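Piret Žukauskas
April

1/ Notes on keeping a pair of hand-held grippers in working order. Two-jaw type, linkage driven, blue textured finger pads, one tool per hand. I look after the pair at Vunden and this is the routine I've settled on. Posting it because Edgars Hunt asked for it twice and I'd like to write it down once.

2/ Start with the pads. They wear before anything else does. The texture goes first at the tip, then along the inner edge, and the jar tests tell you before your eyes do. A smooth plastic jar that used to lift clean starts to turn in the jaws.

3/ Clean pads with a lint-free cloth and plain water. Isopropyl is fine on the linkage and bad on our pads; it leaves them shiny. If a pad is shiny after it dries, swap it. Swap both pads on the tool together. One new and one worn pad will walk a round object sideways on every close.

4/ Seat the new pad dry. Press from the base toward the tip so no air sits under it. Leave it overnight before any load. I have tried shorter and had a pad creep at the tip by lunch.

5/ Pivots next. The screw heads on the linkages are the ones everybody wants to tighten. Don't crank them. Snug, then back off until the arm swings under its own weight with no side play. Witness mark across head and arm in paint pen. If the mark has moved at the next check, clean the thread and use low-strength threadlocker.

6/ Thread locker goes on the thread, one drop, wiped. If it gets into the pivot the jaw will feel gritty for a week and you'll be stripping the whole side. Deividas Avotiņš has a very good photo of what that looks like. It was my tool.

7/ Symmetry check. Open the jaws all the way, then close slowly on a 19 mm dowel held on the centerline. Both pads should touch at the same moment. If one side leads, look for play at the pivots before you touch the zero. Adjusting the zero to hide a loose pivot just moves the problem to the open end of travel.

8/ Log the open and closed encoder counts at every check. On my left tool the difference between the two sat at 244 for months. When it dropped I found dirt packed at the hard stop. A cotton swab fixed it. Without the log I would have blamed the sensor and ordered one.

9/ Cables. Strain relief at the body, then a loose service loop, then the run. Check the connector by hand with the jaws moving. Intermittent dropouts on ours have been the connector latch 3 times and the cable itself never. I still carry a spare cable.

10/ Then go to a real table and close on real things. Bench dowels won't show you a pad lifting at the corner. I use a plastic jar and a cylinder lying on its side, jaws fully open on approach, both tools in hand. Cloth on the table is good for this – it drags and bunches if a fingertip is set too low.

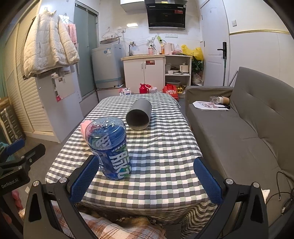

11/ Fault list, in the order I check

Object rotates on close: pads, then pivots.
Jaw slow to open: dirt at the stop, then a pivot set too tight.
Click at mid travel: pivot screw backing out. Stop using the tool until it's reset.
Counts jump with no motion: connector.
Counts drift over a session: encoder mount screw. Has its own witness mark, easy to miss.

12/ Intervals. Wipe pads before each session. Witness marks and dowel check every Saturday. Pivots apart only if the dowel check fails and a re-snug doesn't fix it. I used to strip them on a schedule and put more wear into the threads than the work did.

13/ Spares I keep in the bag: 2 pad sets, one cable, pivot screws, threadlocker, paint pen, the dowel. Drivers that fit the heads properly. A worn hex driver will round out a pivot screw on the first try and then it's an extractor job.

14/ Fadwa Hajji asks whether to mix jaws between left and right tools. No. The pivots bed in as a set. If one arm is bent, replace that side as an assembly, redo the zero and start a new line in the log.

15/ Jannik Hinrichs asks about grease. None on ours. Dry bushings, and grease holds lint from cloth surfaces. If your linkage came greased, follow whatever paper came with it.

16/ Log template is on the Vunden shared drive under Maglaya. Columns are tool, open count, closed count, pads changed y/n, marks moved y/n, initials. Please fill in the initials.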